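Workshop tips: before you believe a robot result

Every few months a reader sends me a paper and asks if a robot will be sorting their screw drawers by July. The latest is the Pulleck method, which claims two arms learn a tidying job faster when they practice on mixed clutter. Maybe so. A few habits have saved me some money.

Look for the number of tries. The Pulleck write-up reports 3,350 practice runs and then tests on three layouts. Three! I wouldn't trust a glue on three joints.

Ask who moved the parts back between runs. If a person did it, add those hours to the bill.

Check the cords. Filippos Balaskas at Todberg told me he lost two days to a snagged cable, and his write-up never mentioned it – they seldom do. At home, tie yours up before you time anything.

Borrow the good part. Practicing on a messy bench is sound advice for people too.

Mixed clutter is a generous name for what these tests use, and I'd like to see a wet rag or a bent nail in there. Cubes are easy to grab and easy to tell apart by color. A coil of pink rings lying flat is harder, and so is a looped cord, so look up the scores for those first. If the paper gives only one average for everything, write and ask for the rest.

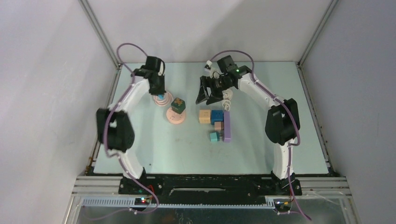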